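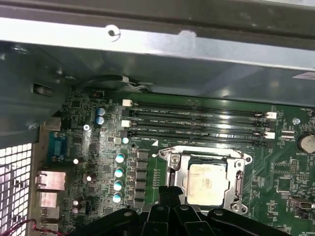
Okonau Desktop Refurbishing - Samasville Workshop
Section 7. Memory and processor: before you put anything in

The old version of this section claimed a tower could be rebuilt in 12 minutes. Ignore that. It takes as long as it takes, and most of the boards that come back to us were hurried.

7.1 Shut down the computer, pull the power cord, and hold the power button for 6 seconds. The button is supposed to drain what is left. Don't trust it completely, and keep your fingers out of the power supply in any case.

7.2 Lay the tower on its side with the open side up. Touch bare chassis metal before you touch the board. Wrist straps are in the drawer. Check the strap with the tester first - a strap that looks fine proves very little.

7.3 Find the memory slots. On this model there are four, side by side, with latches at the ends. Some latches are white and some are black. Many people will tell you the colors show which slot to fill first. Maybe so, but read the labels printed on the board and compare them with the chart inside the side cover. If the two disagree, go with the board.

7.4 Open the latches on the slot you want. Line up the notch in the module with the key in the slot and press down on both ends. If it won't go in, turn it around. Pushing harder is how slots get cracked.

NOTE: "Matched pair" on a sticker is a sales claim until the part numbers agree. Read both modules.
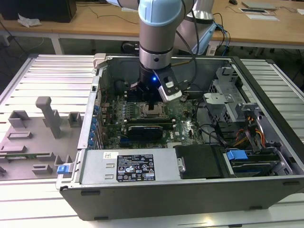

7.5 Move on to the processor only when the memory is seated. Release the lever and raise the metal frame. Look across the socket from a low angle, with a lamp, before the new part comes out of its tray.

CAUTION: Do not wipe, blow on, or straighten anything inside the socket. The Morton cleaning swabs say they are safe for contacts. We have not seen that to be true for sockets, and the swabs leave lint.

7.6 Match the corner mark on the processor to the corner mark on the socket. Lower it straight down and let go. It should sit flat with no pressure from you. Close the frame, then the lever. The lever will feel stiff, and that alone is no reason to stop. Do stop if the processor has shifted.

7.7 Check the cables near the board. Power wires and drive cables like to creep back over whatever you just installed, and the cooler will pinch them. The Powell cable clips sold for this work for a week or so.

7.8 Write the board number on form 19 and leave the form with the case.

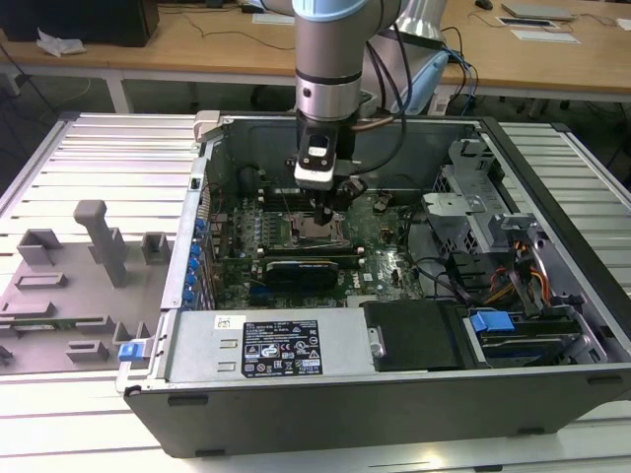
Can I leave the graphics card in while I do this?
Usually. If you can reach the socket lever and the memory latches without leaning on the card, leave it alone. If you can't, take it out first and lay it on an antistatic mat. The top of its shipping bag is not a mat, whatever the bag says.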